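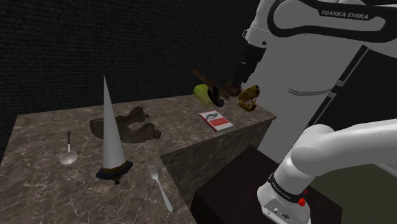
Umut Kılıçarslan has spent most of the past two years putting things on kitchen counters that have no business being there. A cone. A pair of bones. A paperback-sized book lying at the sort of angle that would annoy a librarian. The counters are simulated, so there is no one to complain, and the robot that has to work on them is simulated too.

"People expect a spotless kitchen with one mug in it," he says. "I get emails asking where the mug is."

The method he works on is called Trudero, and the question behind it is dull enough to be important. If you train a robot arm to pick things up in simulation, how odd should the simulation be? The usual approach picks objects that belong together, forks with plates and so on. Trudero throws the categories out. Its scene generator, Tesach, draws from a library of 487 object models without asking what room they came from, then drops them onto a counter and lets physics settle the matter.

"We had an intern who kept fixing the scenes," Kılıçarslan says. "Very tidy person. We had to take away write access."

The result his group is now reporting has less comedy in it. Policies trained on the jumbled scenes were compared with policies trained on sensible ones, with the same arm, the same number of training scenes and the same amount of computing time. Both were then tested on 38 objects that neither had met. The jumbled policy came out ahead on most of them. On long, thin objects it came out well ahead, and he is still a little suspicious of that.

"Any time you win by a lot, go and look for the bug," he says. They looked. They found four bugs, three of which had been hurting them.

His explanation, offered with a shrug, is that sensible scenes teach a robot to cheat. A policy that always sees a fork beside a plate learns to find the plate and reach to the left of it. Take the plate away and the arm sets off confidently toward nothing. "It looks very professional while it does this," he says. "That's the worst part. It has beautiful posture."

With a ladle on one part of the counter and a fork on another, and a cone standing between them and the bones, there is no such shortcut. The policy has to look at the thing it has been told to grasp. Or so the argument goes. A reviewer suggested that the gain might come simply from a wider range of shapes, with the strange company they keep having nothing to do with it. Kılıçarslan thinks this was a fair point and was grumpy about it for a week.

So they ran it again with the full library in both conditions, sorted by room in one and shuffled in the other. The gap got smaller. It did not close. "I would say two thirds of our cleverness was just having more stuff," he says. "The remaining third I will defend."

What the method does badly, he is quick to list. Clusters near the back wall are still a nuisance, with the fingers coming down among several objects at once and very little room to be wrong in. Anything crumpled is worse. The simulator treats a lumpy object as a rigid one, which means the robot practices on a sort of fossil and would meet the soft version later with some surprise.

Then there is the matter of a real counter. So far the transfer tests amount to 615 grasp attempts on a single arm in the lab, under lighting that he describes as generous. He won't give a success rate until the last batch has been scored by somebody who doesn't know which policy was running. Two companies have asked for it anyway. One of them, Ramov, wants to sort returned goods, and to his mind a bin of returned goods is the closest thing in the world to a Tesach scene.

"They sent us a video of what comes back," he says. "I felt so understood."

The next version, which the group calls Drummond for reasons that have been lost, will let the training system choose its own clutter, adding whatever makes the current policy fail. Early runs have settled on a strategy of hiding small objects behind tall ones, over and over. Kılıçarslan has a nephew who does the same thing, and is not sure the machine has learned anything the nephew couldn't have told them for less electricity.

He has also started cooking at home more, he says, and finds the counter suspiciously easy.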